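The big white cup and other desk business

I finally moved the desk back into the little room in June, and one thing led to another, and now I have opinions about cups.

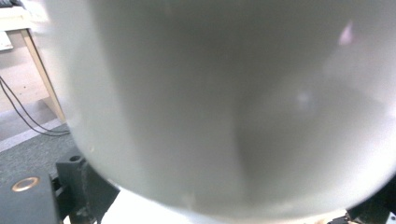

How many cups does one person need at a desk? One for drinking and one for pens, and the rest can go back to the kitchen.

I got there the hard way. When I cleared everything off to move it I had mugs all over, plus a Skurnau tumbler I'd been missing since winter (behind the printer, don't ask what was in it). Hauwa Lawal came over to help me lift and said my desk looked like a diner at closing time. Rude! But fair.

So now it's one plain white cup for tea – big enough that I'm not up every half hour – and an old Ellari jar for pens. I did measure the big mug from my sister's set and it holds 425 ml, almost two of my grandmother's teacups, so no wonder I never finish it warm.

Next up is the cables. I've been looking at a Dronberg tray that screws in under the top, but I'd need to borrow a drill and I still owe Hauwa A. her stepladder. Maybe clips first. If you've used the stick-on kind on a painted wall, did they take the paint with them?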